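On Tue 5 June, Gun-woo Seok wrote:

> Has anyone on the list tried growing sweet potatoes in bags? My plot is
> solid clay and I'm tempted to skip digging altogether. Also, is it too
> late to plant slips?

Hi Gun-woo,

Not too late at all! I put mine out in the first week of June last year and dug them up in October, right before the frost (cutting it close, I know). I used seven old compost bags, rolled down at the top, with plenty of holes poked in the bottom – the one I forgot to poke turned into a swamp.

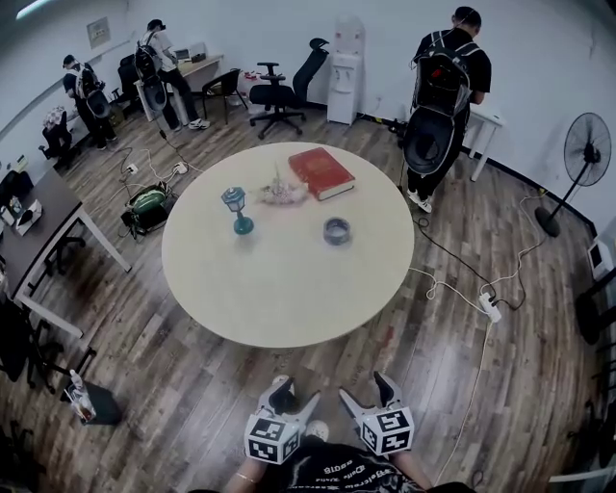
Watering is the real chore. Bags dry out fast in July, so I was over there most evenings with a can, and I still lost a couple of plants. If you can run a drip line off the shared tap, do it. I'd go easy on the feed, too. My greediest bag made gorgeous vines and three skinny roots.

I have 14 spare slips rooting in jars if you want them – just email me off list and come by plot 69.

Ok-hee Yoon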